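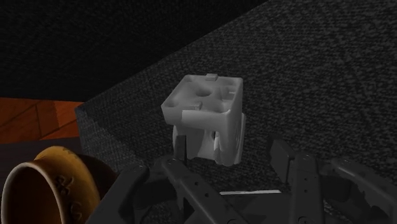
Tolerances on reprinted parts: notes from the Nyanda pump housing

Members who maintain older irrigation equipment have asked for more detail on how the Nyanda replacement housing was drawn, printed and fitted. The short item in the March issue gave the result only. The following covers the measurements, the material choice and the two changes made to the drawing after the first trial fit.

The Nyanda is a small diaphragm dosing pump used to feed liquid fertilizer into drip lines. The maker, Nullitz, stopped supplying spare housings several years ago, though diaphragms and check valves can still be bought. The housing is the part that usually fails. It cracks at the rear mounting ear, where vibration from the motor meets a sharp inside corner with almost no radius. A cracked ear lets the motor shift, the crank runs out of line, and the diaphragm wears through on one side.

Measuring the original

Three worn housings were measured with calipers and a depth gauge. None could be treated as a true reference. Old molded plastic shrinks and creeps, and the bolt holes on all three had stretched toward the load. Hole centers were therefore taken from the metal motor plate, which does not move, and transferred to the drawing. The diaphragm seat was taken from a new diaphragm instead of the worn seat, with 0.2 mm added to the diameter for clearance.

Wall thickness on the originals was 2.4 mm on the sides and 3 mm at the base. The drawing uses 3.2 mm throughout. This makes the housing slightly larger on the outside, and it still clears the standard bracket. It does not clear the older stamped bracket with the folded lip. Owners of that bracket should file the lip back by 1 mm or use the Niditach bracket, which bolts to the same two holes.

Choice of material

Four common filaments were considered. PLA was ruled out for any pump mounted in a greenhouse or a closed cabinet, as it softens at temperatures those places reach in summer. ABS holds up to heat but warped at the base in two out of three attempts without a heated enclosure. Nylon is tough but takes up water, and the diaphragm seat changed size after a week in a humid shed. PETG was the compromise. It prints without an enclosure, tolerates dilute fertilizer, and keeps its size well enough for this job.

Concentrated acids are a separate matter. Anyone dosing acid for pH control should not use a printed housing of any kind. The layers can leak at low pressure, and a leak inside the cabinet may go unseen until the wiring is damaged.

Print settings

Layer height 0.2 mm. Five perimeters. Infill at 40 percent, gyroid pattern. Nozzle at the upper end of the filament supplier's range, with the part fan at half speed after the first few layers. Five perimeters matter more than the infill figure, as they make the bolt bosses close to solid.

Print with the diaphragm seat facing up. The seat then needs no support material and can be used after a light pass with fine abrasive paper on a flat surface. Turning the part on its side gives a stronger mounting ear but leaves a stepped seat that will not seal. The ear was strengthened in the drawing instead, as described below.

Dry the filament before starting. Damp PETG leaves small voids between lines, and these are the usual path for seepage.

Changes after the first fit

The first version followed the original shape closely. It fitted the motor plate, but the rear ear cracked after 377 hours of running, in the same place as the molded parts. The inside corner was redrawn with a 4 mm radius and a short rib was added between the ear and the side wall. The second version was taken off and inspected at 1,870 hours, with no cracking found at the ear. There was light polishing where the crank cover rubs. This causes no harm, but the cover screw should be checked for looseness at each service.

The other change was to the bolt holes. Self-tapping screws driven straight into the plastic held for the first assembly and lost their grip by the third. The drawing now has 5.6 mm bores for M4 heat-set inserts. Set them with a soldering iron at moderate heat, press slowly, and stop when the insert is just below the surface. An insert left proud of the face will hold the motor plate off its seat and bring back the alignment problem.

Pressure check

Before a housing goes into service, assemble it with the diaphragm and valves, block the outlet, and bring it up to working pressure with clean water. Hold it for ten minutes. Seepage at the seat can often be cured by resurfacing. Seepage through the wall cannot, and the part should be scrapped. Coating the inside with epoxy was tried on one housing. The coating flaked off near the inlet and lodged in the check valve, so the method is not advised.

Tighten the head screws in a cross pattern, a quarter turn at a time. Recheck them after 100 hours. PETG creeps a little under load and the screws will be slightly loose at that point. After the second tightening they tend to stay put.

Service interval

Until more units have been run for longer, treat the printed housing as a wearing part and replace it every 2,000 hours, or at the start of each season if no hour meter is fitted. Keep one spare on the shelf with its inserts already in place. Mark the version on the base with a paint pen, as versions one and two look almost the same once the motor is mounted.

Files and parts

The drawing and the print file are stored in the Flirkico folder of the members' library, under pumps. Version one has been removed from the folder to avoid mix-ups. Members who downloaded it before the change should delete their copy. The folder also holds the hole layout as a flat template, which can be printed on paper at full scale and laid over the motor plate. Check the scale bar with a ruler before relying on it.

A drawing for the larger twin-head model has been started. Its valve block uses a different thread on the inlet side, and measurements from an undamaged block are still needed. Members who have one can send the thread pitch, the outside diameter and the depth of the inlet bore to the workshop page.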